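Como vocês separam "falha de percepção" de "falha de preensão" em cabos finos?

Boa tarde a todos!

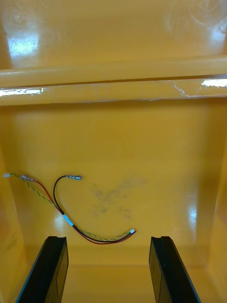
Estou terminando o capítulo de resultados do mestrado e empaquei numa coisa que parecia simples. Nosso método escolhe o ponto de preensão em chicotes elétricos pequenos usando só a câmera do punho, dentro de uma caixa plástica amarela bem brilhante. Treinamos com 3.000 tentativas e, no teste, separei 40 casos com chicotes que a rede nunca viu. Desses, 7 falharam. O orientador quer que eu diga, caso a caso, se o erro foi da visão (confundiu reflexo com fio, por exemplo) ou se o ponto estava certo e o fio escapou dos dedos. Só que eu olho as gravações e fico em dúvida em quase todos! Alguém já passou por isso e tem um critério que se possa defender na banca? Desde já agradeço a paciência de quem leu até o fim.

Grevik

Oi, Grevik, que bom ver gente trabalhando com fio, que é um bicho teimoso demais!

O que fizemos aqui, depois de muita discussão no café, foi decidir o rótulo antes de ver o desfecho. Congela a imagem do instante em que a rede escolheu o ponto e pede para 2 pessoas marcarem, sem saber se deu certo, se aquele pixel cai sobre o fio ou não. Se cai fora, é percepção – e pronto. Se cai em cima, você passa para a segunda etapa e olha a força e a abertura da garra durante o fechamento. Quando as duas pessoas discordam, cria uma categoria "indefinido" e reporta assim mesmo. Já vi banca gostar muito mais disso do que de uma tabela limpinha demais.

Outra coisa: rotule também os acertos. Às vezes o ponto estava errado e o fio veio junto por sorte, ainda mais quando tem uma alça solta que engancha no dedo. Se quiser mando a planilha que usamos, é só me escrever.

Severin Oberholzer

usa caixa fosca que resolve

Plasby

Plasby, a caixa fosca muda o problema que ele está estudando, não é? Mas como condição de comparação eu acho ótimo – mesmos chicotes, mesmas poses, só trocando a caixa. Se as falhas de percepção caírem, você ganha um argumento bonito para o capítulo. Boa sorte com a defesa, Grevik!

Stöckli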